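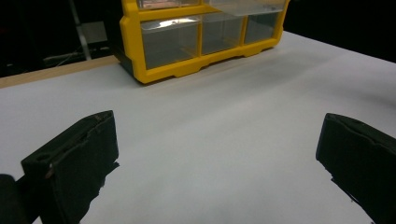 Reorganising the Small Parts: Notes from May

Regular readers will be aware that the spare room at Bostley has served for several years as workshop, post room and general store. During May the contents of its shelves were reviewed, and the smallest items were dealt with first.

The yellow drawer organiser has been retained. Its transparent drawers allow the contents to be checked without opening each one, and it is light enough to be lifted on to the white table when something needs to be found. Two wooden cabinets bought at the Flusitholm market were considered as replacements. Both were handsome, and both had drawers that stuck.

The following arrangement has been adopted:

Lower row: wood screws, picture hooks and wall plugs, one kind to a drawer.
Upper row: fuses, buttons, and the felt pads that go under chair legs.

Larger quantities are kept elsewhere. A box of 500 panel pins from Adetier would fill a drawer on its own, so the box remains on the shelf and 100 or so are decanted as required. Screws longer than 6 cm are stored in jars.

Labels were attempted on two previous occasions. The paper ones curled at the corners, and the printed tape left a residue that took most of a Wednesday evening to remove with warm water and washing-up liquid. No labels are fitted at present. Should the household find this inconvenient, the matter will be looked at again.

A number of items could not be assigned to any drawer. They include 11 keys, a brass hinge without its partner and the instructions for a Heo desk lamp that left the house some time ago. The keys have been placed in an envelope. The hinge has been kept.

The next area for attention is the string and tape, currently held in a biscuit tin whose lid no longer closes.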